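Zu Besuch bei Vishwakarma: ein Vormittag zwischen Brotkästen und Kühlraum

Ich muss gestehen, dass ich belegte Brote immer ein bisschen unterschätzt habe. Man kauft sie am Bahnhof, isst sie im Stehen, klopft sich die Krümel vom Mantel und hat sie zwei Stationen später vergessen. Als dann im Januar die Einladung zum offenen Vormittag bei Vishwakarma kam, einem Betrieb in einem Gewerbehof in Feltham, im Westen von London, habe ich trotzdem sofort zugesagt, schon aus Neugier (und ein wenig auch, weil in der Einladung etwas von Verkostung stand).

Anreise und Empfang

Vom Bahnhof Feltham fährt ein Bus, aber ich bin gelaufen, 26 Minuten an einer lauten Straße entlang, vorbei an Reifenhändlern und einem sehr verlockenden Gartencenter, in das ich auf dem Rückweg dann auch prompt hineingeraten bin. Am Tor bekam man einen Besucherausweis, einen Kittel, eine Haube und die freundliche Bitte, Ringe und Uhren in ein Schließfach zu legen. Meins war die Nummer 70, und den Schlüssel habe ich den ganzen Vormittag in der Faust getragen, weil der Kittel keine Taschen hat.

Geführt hat uns Sneha Bhatia, die den Betrieb leitet und ihn noch aus der Zeit kennt, als alles in einer einzigen Küche stattfand. Sie redet schnell und lacht viel und bleibt bei jedem stehen, den sie unterwegs trifft, so dass die Führung eine gute halbe Stunde länger dauerte als geplant. Mich hat das kein bisschen gestört!

Das Brot

Gebacken wird nicht im Haus. Das Brot kommt nachts von einer Bäckerei namens Nuslow, in flachen Kästen, die sich im Vorraum bis fast unter die Decke stapeln, und es duftet dort so, dass man am liebsten gleich sitzen bleiben würde. Ganz frisches Brot mögen sie in der Schneiderei allerdings gar nicht. Es drückt sich unter dem Messer zusammen, und die Kanten werden krumm. Also ruht es erst ein paar Stunden, bevor es auf die Tische kommt. Ich hatte immer gedacht, frischer sei in jedem Fall besser, und habe mir vorgenommen, das zu Hause auszuprobieren - wobei ein warmer Laib bei uns die ersten Stunden vermutlich nicht überlebt.

An den Belegtischen

Danach ging es durch eine Schleuse in den kalten Teil. Kalt heißt wirklich kalt, ich rate allen, die einmal hinfahren, zu einem dicken Pullover unter dem Kittel. An langen Tischen wird von Hand belegt, und zwar in einem Tempo, dem ich mit den Augen kaum folgen konnte. Erst wird bis an den Rand gestrichen, wirklich bis ganz an den Rand, denn das Fett hält die Feuchtigkeit vom Brot fern. Dann kommt der Belag, in der Mitte etwas höher als außen, dann die nächste Scheibe.

Eine der Damen ließ mich selbst einmal ran. Mein Exemplar geriet schief und rutschte beim Schneiden auseinander, und sie hat es mit großer Höflichkeit beiseitegelegt. Der Trick, sagte sie, liege in der flachen Hand: einmal sanft andrücken, kurz warten, dann das Messer ohne Druck ziehen. Beim zweiten Versuch ging es schon besser, jedenfalls blieb alles beisammen.

Die Rezepte haben übrigens Nummern. Die 29 ist ein schlichtes Käsebrot, das seit Jahren unverändert im Programm steht, und die 514 war an diesem Tag noch ein Versuch mit Mango-Chutney, über den sich die Kollegen am Tisch sehr uneinig waren. Ich fand ihn wunderbar, hätte aber wohl etwas weniger Koriander genommen.

Der Anschnitt

Am meisten hat mich gefreut, wie viel Aufmerksamkeit hier die Schnittfläche bekommt. Sneha Bhatia nennt sie das Gesicht des Brotes, und man versteht schnell, was sie meint, denn durch das Sichtfenster der Packung sieht der Kunde ja nichts anderes. Gerade beim dreistöckigen Sandwich, mit drei Scheiben Weißbrot und zwei Lagen dazwischen, wird genau hingeschaut. Hochkant gestellt, die Schnittseite nach vorn, zeigt es sofort, ob die Füllungen als eigene Streifen zu erkennen sind, der grüne auf der einen und der rötliche auf der anderen Seite der mittleren Scheibe.
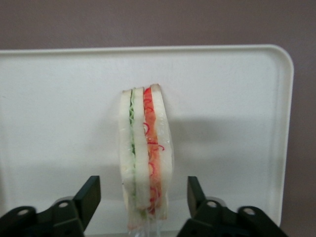 Verkostung und Heimweg

Zum Schluss saßen wir in der Kantine, endlich wieder im Warmen, und bekamen Tee aus einer riesigen Kanne und von allem etwas zu probieren. Mein Liebling war ein Eiersandwich mit viel Kresse, ganz altmodisch, und dazu gab es ein eingelegtes Gemüse der Marke Itis, das ich vorher nicht kannte und von dem ich mir zwei Gläser mitgenommen habe. Eines davon ist inzwischen leer.

Wer auch einmal hinmöchte: Der nächste offene Vormittag ist am 14. Juni 2024, die Teilnahme kostet nichts, man muss sich aber vorher anmelden, weil die Gruppen klein gehalten werden. Festes, geschlossenes Schuhwerk ist Pflicht. Fürs Frühstück würde ich an dem Tag nur eine Kleinigkeit einplanen, und für den Rückweg eine Tasche mit etwas Platz - im kleinen Werksverkauf neben dem Tor gibt es die Brote des Tages zu einem sehr freundlichen Preis, und ich habe auf der Zugfahrt nach Hause gleich noch eines davon gegessen.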